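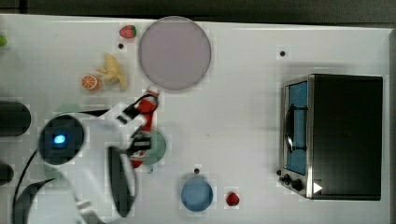
Somebody on the Tindwood forum asked whether you could skip the bench layout entirely and just point the arm at the dishes, given that the software finds them anyway. A fair question, and one I asked myself in May, shortly before the gripper tried to pick up its own power cable. The software finds a dish. Whether the arm can get to it without going through something else is your department, so please do section 6.

6. Laying out the bench and running the first pick

Before you start: the arm should be clamped, powered and homed (section 5). The light on the joint housing should be a steady blue. If it is flashing, go back to section 5 and be nicer to it.

6.1 Wipe the tabletop. Smudges are fine, crumbs are not. The white surface shows up every speck of sawdust from the Grillwood bench next door, and the detector has a theory about each one.

6.2 Put the toaster oven on the side of the table away from the arm, door facing in towards the middle. Leave it unplugged. Nothing in this guide needs a working oven and you will not enjoy the version that does.

6.3 Set out the plates and the bowl with a clear hand's width between them. The big lavender plate goes towards the back, the blue bowl towards the front. The green plate can sit close to the arm, but expect the fingers to hide part of it from the overhead view. The detector copes with half a plate. It does not cope with a quarter.

6.4 Scatter the toy food. Don't line it up in a tidy row, as the arm will do beautifully and you will learn nothing. Let the orange slice touch the banana if you want a proper test.

NOTE: The strawberries are the hardest item. They roll, and the leafy cap confuses the grasp angle. Start with the banana.

6.5 Run the cable down the outside of the arm and off the edge of the bench. Tape it at two points.

CAUTION: Leave slack at the base joint. A cable taped tight is fine right up until the arm turns, and then you own a shorter cable.

6.6 Open the Gollulska panel and load the file bench_layout. Set the speed to 14 per cent. The default is 100, a figure chosen by someone with a much bigger table.

6.7 Set the lift height to 13 cm. Any lower and the fingers clip the plate rims on the way across.

6.8 Stand where you can reach the stop button. Have a second person tell you whether you really can.

6.9 Press Run Single. The gripper should move over the chosen item, pause, come down, close and lift. If it closes on air, see 6.11.

6.10 Repeat until you've had a clean run with each item, then raise the speed a little at a time.

6.11 If it misses:

Misses the same way every time – redo the calibration in section 4.
Misses a different way every time – check the finger screws. The Zheng pattern fingers we printed work loose, usually by Wednesday.
Stops with error 579 – the arm thinks it has hit something. Look before you clear it. It is right more often than I'd like.

CAUTION: Never reach in to straighten a plate while the panel says Paused. Paused means it is waiting for you to click something, possibly with your elbow. Press stop first, then fix the plate.

6.12 When you're done, send the arm home before you cut the power. It has no opinion about gravity once the motors are off, and the crockery is directly underneath.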